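The Count at Fallden House
A short story
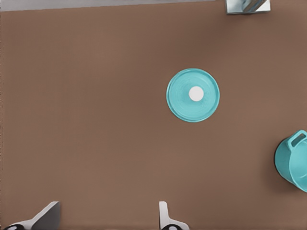 1. The Morning Figures

Brenda Leiva called the county at ten past eight, the same as every morning, and read the numbers off her sheet. Residents, 79. New positives, 5. Deaths, none.

"None," the woman at the county said, typing. "Staff?"

"Two out. One back tomorrow."

She hung up and wrote 17/01/2021 at the top of a clean sheet for the next day's notes, then saw she had put today's date and left it. Down the hall somebody's television was giving the total for the state. She closed the door.

Miloslav Koubek in room 14 had been a surveyor for the Clitesside water district. He was 88 and had tested negative every week since April. He kept his own count in a ledger and wanted hers to check it against.

"What did you give them?" he asked when she came in with his pills.

"Five new."

"I have six."

"Who's your sixth?"

He pointed his pencil at the wall. On the other side of it was Mrs. Akanda, who had coughed all night. Brenda had not been told. She put down the pills, changed her gloves and went next door.

2. The Correction

The rapid test took fifteen minutes. Mrs. Akanda spent them talking about her sister's house and asking when the window visits would start again. Brenda said she didn't know. The line came up early and dark.

They moved her to the east wing before lunch. Brenda pushed the bed and an aide carried the plants. Then she called her daughter, who cried, and after that the county, who put her on hold.

"We already sent the morning file," the woman said. "It'll go in tomorrow's."

"She's sick today."

"I understand. It'll say tomorrow."

At four she stopped at room 14. Koubek had moved his chair away from the wall.

"You were right," she said. "Six."

He opened the ledger, found the line and put a small check beside it. Then he asked if Mrs. Akanda had taken her radio with her, and Brenda went back to look.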